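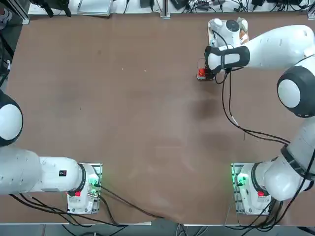 Landia support wrote back at 9:40 asking whether the stutter shows up on both arms or only the right one, and whether we'd tried it with the speed cap off.

Only the right, and yes, cap off and cap on, same thing. Green lights on both bases the whole time, no fault code, nothing in the log viewer. It reaches out fine, then the wrist does a tiny hiccup when it's pointing down over something small. I ran 500 cycles of the stock pick routine overnight and caught it 7 times, always way out at the far side of the table and never close in.

Stuff I've tried so far:
– reseated the wrist connector (no change)
– swapped the gripper with the left arm's (the hiccup stayed on the right!)
– rolled back to the February firmware – worse, so I went forward again

My money's on the cable. It hangs pretty loose off the gripper, and I wonder if it tugs at full reach. Do you sell the Havside clip set on its own, or only with the full Bastotow kit? I'd rather not buy a whole second kit for 3 clips. I really do like this setup otherwise, the left arm has been a dream.

Leaving the ticket open till I hear back on the clips.

Related tickets
Bastotow: gripper won't home after update
Ponce controller drops connection
Havside clips: which size?

Contact Landia Support | © Landia | Back to top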